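Forty-Seven Left

The left one was sticking again. Of course it was. Friday, van coming at six, and the left one sticking.

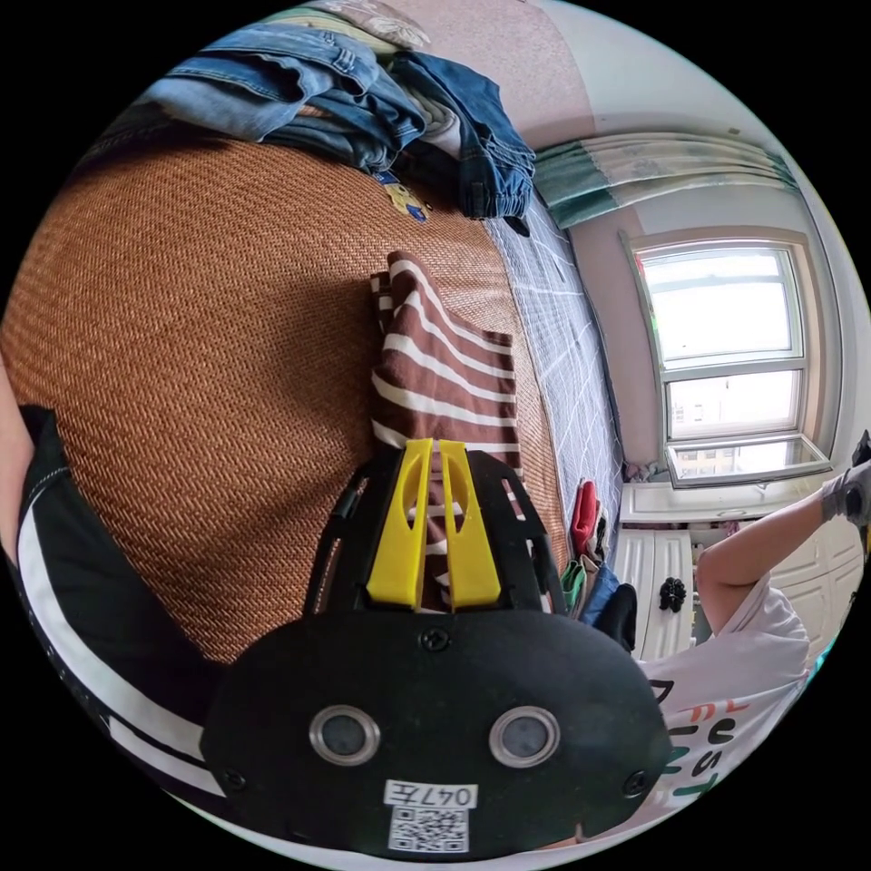
I worked the fingers open and shut over the mat and listened. You hear it before you feel it. A little tick near the end of the travel, like a pen cap. Open, fine. Close, tick. Open, fine. Then on the fourth go it didn't want to come back at all and I had to shake it like a thermometer.

"Same one?" from over by the cabinet.

"Same one."

"Tell Osgate."

I had told Osgate. Osgate had said clean it. I had cleaned it. Osgate had said clean it with the other stuff, the stuff in the Zultar bottle, and the Zultar bottle was in the other kit, in Clernadness, two hours on a bus.

So. Kitchen. I took a plate, the little screwdriver, cotton buds, a saucer for the screws. Always a saucer. Last November I lost one down the side of a sofa in a stranger's house and rode home with tape holding the cover on, and for a week nobody at Osgate would hand me anything with a moving part.

Came back, pushed the jeans up toward the pillow to make room, sat down on the matt. Bad place for it. All that weave. Drop a screw in there and you could be picking at it till dark.

Log sheet first. Fri 14 August, unit 47 left, sticking on close. The sheet wants a number of closes since last service and I wrote 1000 because that is what I always write. Somebody must read them. They have never asked.

Top screw out. Saucer. Lower ones out. Saucer, saucer. The cover lifts if you pull straight, and if you don't pull straight it bites. I pulled straight. Kept my thumbs off the lenses - one print on those and the whole afternoon comes back marked soft.

Lint. That was the first thing. A gray felt roll of it packed down in the track, a week of other people's towels. I got it with the tweezers, it came out in one piece, very satisfying, I held it up.

"That's disgusting."

"That's 40 towels, that is."

Still ticked, though.

Phone went. Osgate. Was it down? Not down, I said, resting. How long? 15 minutes. It's always 15 minutes, they like 15, they type it in and leave you alone. The van won't wait, they said. I know about the van, I said.

Window was open and there was a bus going past, then a dog, then quiet. Hot. I took the yellow fingers off the slide, one then the other, laid them on the plate in order so I wouldn't swap them. They look the same. They are not the same. The Petersen manual says they are, page 6, and whoever wrote page 6 never had to put them back in wrong and do a whole bed's worth of shirts with a grip that leaned.

Wiped the rail with a dry bud. Black. Again. Gray. Again, clean. Ran my nail along it and there it was. A burr. Tiny, less than a grain of salt, right where the slide would be when the fingers nearly met. All week. All week of shaking it and swearing and calling Clernadness.

No file. There's a file in the other kit.

"Have you got a nail file?"

A long look. Then a bag being dug through, then an emery board landing next to me, pink, half worn out.

Three strokes. Wipe. Felt for it. Two more. Wipe. I was holding my breath for some reason. You go too far and the slide gets sloppy and then it's not sticking, it's rattling, and rattling is worse, rattling is a new unit and a form. Stopped. Wiped it one last time and made myself not touch it again.

Fingers back on, left, right. Squeezed. Nothing. No tick. Squeezed it fast, squeezed it slow, held it next to my ear like a shell.

Cover. Screw, screw. Looked in the saucer for the third. Saucer was empty.

Didn't say anything. Lifted my knee. Lifted the other knee. Ran my hand flat over the mat, along the weave, then across it. Shook out the striped thing, folded it again, put it back.

"What are you looking for?"

"Nothing."

It was stuck to my wrist. Sweat. Just sitting their above the stripes on my cuff.

In it went. I crossed out "sticking" on the log, wrote "burr, filed," then thought about what Osgate would say to filed, and wrote "cleaned" instead.

"Are we going or what?"

"Going," I said, and reached for the first shirt.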